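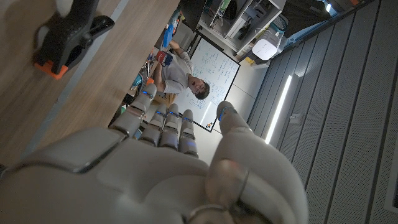 The hand's-eye view, with the little blue lights on at the knuckles.

I've had a go at teaching a robot hand with my own hand, and I'm completely hooked! You put on the glove, wiggle your fingers, and the big white one across the bench wiggles back – a tiny bit late, like a friend copying you in a mirror.

The job was picking up a small box and passing it over. Easy for me, since I've had decades of practice. Syafiqah ran the recording and kept telling me to slow down (I rush when I'm excited), and my first tries were all thumb. Then something clicked and I stopped looking at the glove altogether.

We want 200 good goes before Radek starts the training run. I've done 172 and my wrist is sore, but I'm back in tomorrow for the rest, and then we start on lids.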